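Two-arm cell, right gripper drifts after a couple hundred cycles – what do you check first?
Posted in Cell Setup and Maintenance

Thibault Coste
I look after a small two-arm cell at Tornanbridge and I'm going a little nuts. The job is simple: pick a toy car off the table, drop it in the bin. After up to 200 cycles the right gripper starts closing a hair off center and the car gets nudged before it's held. I home both arms in the morning, wipe the fingers, and run the Draseo check routine, which passes every time. Left arm is fine all day long.

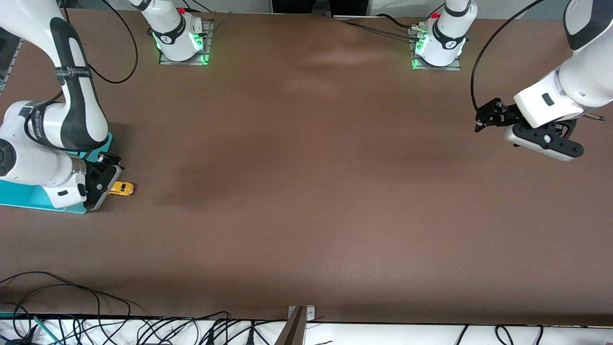
Do I need to redo the whole calibration every time I loosen a finger? Only if the fingertip moved along the arm's reach; for a plain swap, re-zero the gripper and run a few slow picks. That's what the Gornard manual tells me, anyway, and I've done exactly that 3 times now. Same drift by early afternoon.

Le Goff
Had this one! Mine was the cable. It was tied too short near the wrist, so each time the arm turned it tugged a tiny bit (you could feel it by hand with the power off). Give it more slack, tie it again higher up, and run it for an hour before you touch anything else.

After that, go over the screws on the finger linkages. I do mine every four or five weeks – small hex key, snug, a dab of thread locker. Then open the jaw wide over bare table next to the bin and look at whether the two pads sit even.
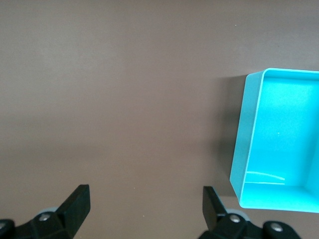

Thibault Coste again: pads look even to me when it's open, but they don't meet in the middle once it closes. Would that still be the cable?

Le Goff
Less likely then. I'd go for the linkage screws first and do the cable second.

marrowby5
just replace the gripper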